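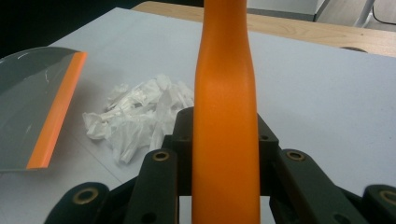 Wanted: someone to run our equipment planning (part time, 3 days a week)

Hi, I'm Simone Miranda, and I look after operations at Keltside. We're a small automation lab in Bastomley, and we teach grippers to do the dull jobs that fill everyone's day: wiping benches, picking up crumpled tissue, putting things back where they came from. The work's going well. The buying side of it is a shambles, and I say that as the person who's been doing it.

I've got a spreadsheet called Marinho (long story, it was the name of the first project it ever tracked) with 17 tabs, and I only trust the first one. We need a person who'll take it off me, pull it apart and tell us what we should be buying next year, and what we should stop buying altogether.

What you'd be doing

Most of the job is forecasting. How many hand-held grippers do we need if we add a second collection bench in July? Do we keep replacing linkages and bushings as they wear, or order whole units and strip the old ones for parts? I have opinions on that one, and Edileuza Rezende, who heads up the hardware side, has the opposite opinions. You'd get to bring some numbers to the argument!

You'd also look after the unglamorous stuff. Tissues, cleaning gear, bottles, screws, cables, tabletops that get scratched up. It all comes out of the same bucket of money, and it adds up faster than you'd think. Last time I ordered fasteners I ended up with 800 of the wrong size, and they're still in the cupboard behind my desk if you want to see them.

Then there are suppliers. Getting quotes, chasing quotes, asking why the freight costs more than the part. You'll need to be friendly and a bit stubborn on the phone.

Who we're after

You've done purchasing, budgeting or stock control somewhere. A workshop, a hospital store, a school, a farm supply place, I don't mind. You don't need to know robots. If you can tell a lease from a hire-purchase and you're comfortable telling an engineer "not this quarter", we'll teach you the rest. I'd like you to spend your first couple of weeks sitting at the benches using the gear yourself, so you know what you're paying for.

Being organised matters a lot. A tidy desk doesn't (mine's a disgrace).

The practical bits

It's a 2 year contract to start with, and I'm hoping to make it permanent after that. Hours are flexible as long as you're here for our 10 am catch-up on the days you work. There's parking out the back, a decent kettle and a bike rack under cover. One day out of the three can be done from home once you've settled in.

How to apply

Send me your resume and a page, no more, on a piece of equipment you bought for work that you'd never buy again, and what you'd get in its place. Skip the formal cover letter. Put "Marinho" in the subject line so I can find you in my inbox. Edileuza and I read everything ourselves, and we'll get back to you either way.

If you'd like a chat or a look around first, ring the front desk at Keltside and ask for Simone. Mornings are best.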